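April, notebook 7, wool dyeing trials

Started at 9:20. Mi-kyung Shin left me the second bag of yarn from De Smet, so now I can repeat the madder test with the same fiber as last month. The first result was too brown and I want to understand why before we dye the big order for Drukthorpe.

Weighed out 200 g of yarn, dry, in four skeins. Tied each skein loosely in three places with cotton thread. Last time I tied too tight and we got pale rings under the ties, which Mi-kyung saw before I did.

Mordant: alum at 12 percent of the fiber weight, dissolved first in a cup of hot water and then added to the pot. I forgot the cream of tartar in the morning and put it in twenty minutes later. I write it down in case the skeins come out uneven. Heated slowly to 80 C, held for one hour, left the pot to cool with the lid on.

Madder: 200 g of the ground root from Skomaneck, so equal weight to the yarn. The powder is finer than the old one and it goes through the muslin bag. For the next bath I will use two layers of muslin. I soaked it overnight in tap water and the soak was already a strong orange at the start of the day.

Question of the water. Tap water in Prirville is hard, and I have read that madder likes this, so I did not add chalk. For skein D only, I took rain water from the barrel, for comparison. It had its own small pot and its own quarter of the madder.
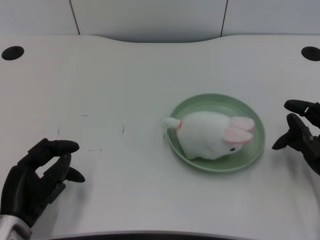 Temperature is the part where I believe I made the mistake last month. I let the bath go over 70 C while I was on the telephone, and the brown colors in the root come out when it is too hot. Today I stayed next to the stove. Readings for the big pot:

- 11:00, 38 C
- 11:30, 49 C
- 12:00, 56 C
- 12:30, 62 C, turned the flame down
- 13:00, 60 C, held here until 14:00

The small pot is harder to control, it jumps up five degrees if I look away. It reached 66 C one time, for a few minutes.

Took skein A out at 14:00 and left B and C in the bath to cool. Skein A is a clear warm red, a little to the orange side. I am pleased with it. Skein D is weaker and more like salmon. I cannot say if this is only the water, because the small pot also had less room for the yarn to move. I should repeat D in a bigger pot before I tell anyone that rain water is bad.

Rinsing: A needed five rinses until the water was almost clear. Some root powder is still stuck in the yarn, I will shake it out when it is dry.

Still to do:

- take out B and C tomorrow, rinse, hang in the shade
- cut a sample of each for the light test, half covered with card
- ask De Smet if the yarn is washed with soap before they send it, I found the water a bit slippery in the first soak
- keep the used bath, Mi-kyung wants to try it on silk

Thermometer number 2 shows one degree more than number 1. Used number 1 for everything today.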